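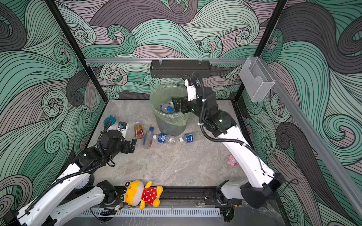
Hui-mei Chu
Sunwood print room notebook, November
Shared with: Chun-yin, Kwok-wai, Man-lok

8:20 a.m.

The drop repeat works! Writing this before I have my coat off, I came in early to look at last night's sheets and they have dried flat and the joins have closed up. I could see the join in every sheet we pulled last week, a little stair-step running down the left side of each tile, and this morning I had to turn the paper over and find my pencil ticks to know where one block stopped and the next began.

For Kwok-wai, who missed yesterday: we gave up on the straight repeat. The reeds block has too much going on in one corner (the seed head, the bent stem, that fat dark leaf), and stacked in a grid the leaf makes a diagonal stripe across the whole sheet. Once you've seen the stripe you can't see reeds anymore. So we dropped every second column by half a block. Same block, same ink, same everything, and the stripe broke up into something that wanders.

What changed on the block itself

I recut both side edges. The old edges were drawn to meet straight across, and with the half drop, the top half of the right edge has to meet the bottom half of the left edge, and the other way around. I did it by cutting the tracing in half across the middle and swapping the pieces, then redrawing every line that died at the join. There were more of them than I wanted. Two stems I just let end in a leaf. One I moved over by the width of a pencil line and it now runs through three tiles without a kink, which pleases me more than it should.

The top and bottom edges are untouched.

I used the small V gouge for nearly all of it and only went to the U for clearing. Chun-yin stropped both for me and wow, what a difference. I had been blaming the lino. It was a cold slab when I started, so I sat on it for a while (yes, really) and then put it on the radiator shelf wrapped in a towel, and after that it cut like cheese. New house rule as far as I'm concerned: lino goes on the radiator shelf before lunch if you plan to cut after lunch.

Ink

Vodwood blue-black straight from the can is too stiff for this block. It sits on the tops of the fine stems and looks grainy. Chun-yin's fix was a bit of their reducing oil, worked in with the knife until the ink fell off the blade in a slow rope. Too much and it fills the cuts. We went past it once and had to add ink back.

The batch we liked, by weight:

Vodwood blue-black, 100 grams
Vodwood yellow ochre, enough to pull it toward green, added by eye
Reducing oil, a few drops at a time

I know, I know, "by eye" is no use to anyone. I made a drawdown of the finished color and taped it to the inside back cover of this book. Match to that. If the swatch gets smudged please make a new one before using up the can.

I've been thinking about color order too. I'm very taken at the moment with patterns that put a heavy black line over flat bands of soft color, mint and teal and gray and a dusty mauve, where the line does all the drawing and the color just sits behind it being pleasant. We could do that with the reeds. One loose color block, cut with hardly any detail, and the reeds over the top in the dark. Registration could be sloppy and it would still look good. Man-lok thinks two blocks doubles the work, and he's right, but the color block could be cut in an afternoon.

Paper

Three kinds tried:

Sulska smooth, 185 gsm. Lovely. Takes the ink evenly, stays flat, doesn't cockle when it's dampened. The blacks are properly black. Too heavy to hang as wallpaper, I'm fairly sure, but perfect for the folder covers.

Sulska lining, the lighter one. Good once we damped it. Dry, it was patchy in the middle of the block no matter how hard we leaned. Damp, it's nearly as good as the heavy sheet and it drapes nicely around a corner. My pick for the long pieces.

The brown wrapping roll from the back cupboard. I only tried it for proofing and now I want to use it for real. The ochre in the ink comes up warm against it. It does pick up lint.

For damping, I put every fourth sheet through the tray, stacked them with the dry ones in between, wrapped the stack in plastic and left it under the board overnight. By morning the whole stack was evenly limp. I'd been spraying each sheet before printing, and spraying is a pain, and leaves drips.

Printing

The run went like this. Chun-yin inked, I placed, Man-lok did the pressing. We swapped once so I could have a go at inking, and swapped back when everybody saw the result.

Placing is the part that needs a calm person. I've got pin marks now in two corners of the block, brass pins with just the points showing, and they leave a dot you can find with a fingertip on the next placement. The dots hide in the dark leaf. For the dropped columns you need a second mark halfway down the side, so I put a pin there too and then, of course, put the block down on the wrong pin twice. I've colored the back of the block now: red edge for the straight columns, blue edge for the dropped ones. Haven't missed since.

Total for the run was 43 good impressions. We spoiled a few early on from over-inking, and one when the phone rang.

Pressing by foot is still better than the hand bearer on the lining paper. Socks, blanket, step on, step off, don't twist! On the heavy Sulska the little press wins easily. I packed it with one sheet of blotter and a piece of the old felt.

We re-inked for every impression. I tried getting two from one inking to see if the ghostly second one might be useful, and it's gorgeous, actually a soft gray-green like fog, but you'd never get it to match from one end of a length to the other. Keep for cards.

Things that went wrong

Edge of the block printing as a thin line along the bottom. I'd left a ridge. Trimmed it back at a slant with the knife and it's gone.

Ink set-off on the back of the stacked sheets. They want the drying rack and a full night, with that ochre in the mix probably longer. Please don't stack them because the rack is full. Use the line over the sink.

The long piece crept to the right. Over the full length it had drifted by the width of my thumb, and I only saw it when we hung it up. The guide line was fine at the top and I'd stopped checking. Snapping a chalk line the full length next time, down both sides, and checking every other column.

Brayer has a flat spot. It's been left resting on its roller again. I've put a hook up by the ink slab. It hangs on the hook.

Kwok-wai asked

Whether we could do a block at twice the size and save on placements. I'd love to, but a bigger block is harder to ink before the first corner starts to tack, and harder to press evenly with one pair of feet. The present block is 40 cm on the long side and I can lift it, turn it and set it down without my wrists shaking. We could mount two of them side by side on one board with the drop already built in. Hmm. That would get rid of the pin problem completely. I'm going to sketch that.

Whether the ink will rub off. The three-day-old sheet doesn't rub with a dry cloth. A damp cloth takes a little. Haven't tried anything stronger.

2:45 p.m.

Siu-ming Wan came by to see the sheets and stood in front of the long one for ages. She spotted the crept column right away, naturally. She also saw something I hadn't: where the drop brings two seed heads close together there's a gap under them shaped like a bird. A fat one, facing left. Now it's all I see. I can either close the gap with one more leaf, which means cutting a plug and gluing it in, or cut an eye and a beak and let people find it. Man-lok votes bird. Chun-yin votes leaf. I printed one more on the brown paper and inked an eye in by hand to see, and it's pinned over the sink for anyone who wants to weigh in.

To do

Cut the tracing for the color block, loose shapes only
Order more lining paper, same weight, and ask if it's from the same batch
Chalk line, fresh chalk
New felt for the press
Find out who has the good scissors
Mount a second reeds block? Talk to Kwok-wai about the board
Bird or leaf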